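4.2 Does the wrist view tell us how close the surface is?

The claim we set out to test is that a policy trained on wrist images alone learns to judge its distance from a bare surface. Skeler reports good contact timing on textured tables, and the Marinho baseline repeats the result. We doubt that either one has learned distance. Our set holds 1,773 approaches with open fingers over a glossy pale surface, split into 6 folds, and we scored each policy on when it chose to stop.

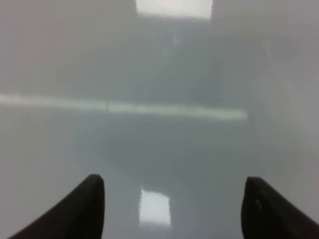

Figure 3. Two wrist views from the glossy set, one on either side of the paragraph that follows.

Stopping is a poor measure of distance if something else in the view predicts it equally well. In the glossy set there is very little else. The surface has no texture to speak of at this range, and the strongest cues left to the policy are reflections of light, such as the bright patch low between the fingertips. A reflection moves with the camera, so a network could track it and look as if it were measuring height. When we masked the reflections, Vinus stopped early in 2 folds and late in 3. We take this as evidence against the distance reading, though a weak one: the mask is itself a new shape in the view, and we have no clean way to separate the two effects.

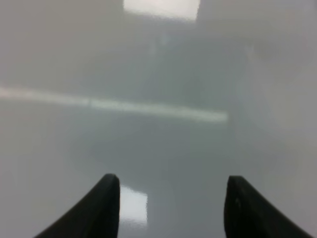 Lourenço Sequeira, commenting on a draft of this section, objected that tracking a reflection may be a perfectly sound way to judge height under fixed lights, and that we were asking for a purity the task does not need. We accept the first half. The trouble is that neither Skeler nor Marinho states that the lights were fixed, and Drakura, the only system tested with a lamp switched off, was scored on textured tables.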